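Sharing a Workbench With a Robot Arm: Shop Tips From Our Mug and Cup Room

By the Skirnent Workshop Desk
March
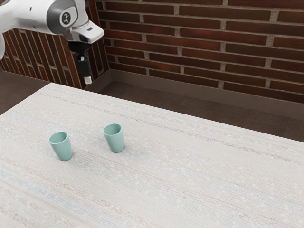 Two green cups on the table, with the gripper hanging empty near the far left edge.

When the arm came to our packing room at Borkari, most of us worried about our hours, and then spent the first month worrying about where to put our coffee. The hours stayed the same. The coffee now lives on a shelf by the door, and I'd suggest you find a shelf like it before anything else.

Clear the table at the start of every shift, tape guns and pencils included. Leave a good gap between cups — two cup widths suits us — and stand them upright, well in from the edge.

Wipe the fingertips with a dry cotton cloth at 10 and again after lunch. We tried the lemon spray once and spent the afternoon picking up slippery cups from the floor.

The lifting is what changed most for us. My wrists used to ache by Monday night, and now I spend my mornings checking rims and glaze, a job I like a good deal better (though I do miss the chatter down the line!). If your shop is getting one, ask for everybody to be trained on the stop button. Ours took 11 minutes a person.

We use cookies to remember your preferences. Accept | Manage settings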